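Pikodach Releases Hand-Held Gripper Kit for Recording Grasping Tasks in Furnished Rooms

New kit pairs interchangeable ribbed pads with a camera mounted on the tool; orders open in July

Pikodach today announced the Halliday, a hand-held gripper kit for teams that record manipulation tasks outside the lab. The operator carries the tool by its handle, closes the two sides on an object with a trigger, and the onboard camera records the grasp from directly behind the pads. No robot arm is needed at the recording site.

The kit is sold to robotics groups that train arm controllers from human demonstrations. Recordings made with the Halliday can be used with any arm fitted with the matching Halliday end piece, which carries the same pads and the same camera position as the hand-held unit. Pikodach sells the end piece separately.

"Most of our customers had a working gripper already and were spending their time moving an arm from building to building," said Saskia Brunton, product lead at Pikodach. "They asked for something one person could carry into a reading room or a kitchen, use for an afternoon, and carry out again. The pads had to be the same ones they use on the arm."

The pads are molded in a flexible compound with parallel ribs on the contact side. The ribs give way under load and follow the shape of the object, so that curved and flat surfaces can be held without changing parts. Each pad sits behind a rigid plate and is removed with two screws. Worn pads can be replaced on site. The gap between the pads is logged together with the video, and both streams share one clock.

The camera uses a wide circular lens. It keeps the pads in view at all times and also records the surrounding room, which the processing software uses to work out the path of the tool. Rooms with plain walls and little furniture give the software less to work with, and Pikodach recommends recording where shelving, plants, tables or similar fixed objects are in view. Strong reflections from glass partitions can reduce tracking quality and are flagged in the session report.

Processing is handled by Voderton, the desktop program supplied with the kit. Voderton reads the recordings, computes the tool path, trims idle time at the start and end of each take, and writes the result in open formats. Takes that fail the tracking check are set aside in a separate folder and are not deleted. The program runs without a network connection. Face blurring for bystanders is included and is switched on by default.

The Halliday was tested before release by Judley, a contract recording firm that supplies tabletop demonstrations to robotics developers. Judley operators worked in shared rooms during normal hours and handled bottles, mugs, books and other everyday items. In the final test round, 99 percent of takes passed the Voderton tracking check.

"Bottles are a good test because the neck, the shoulders and the body all want a different grip," said Liviu Dobre, operations manager at Judley. "A clear one is harder again for the camera. We asked for a softer pad after the early rounds and for a trigger that does not tire the hand. Both changes are in the version going on sale."

Dobre said that new operators usually need a short practice session before their takes are usable, mainly to learn to approach an object at a steady speed. A practice guide is included with the kit.

Each kit contains one hand-held unit, two sets of pads, a calibration board, a charging cable, a carrying case and a Voderton license. The warranty period is two years and covers the hand-held unit and camera. Pads are treated as wear parts and are not covered. Replacement pads are sold in pairs.

Orders open in July through the Pikodach sales desk. Existing customers can order the matching end piece at the same time. Price lists and the full data sheet are available on request.

Press contact: Saskia Brunton, Pikodach

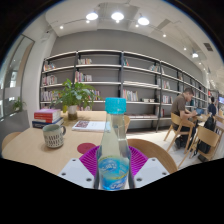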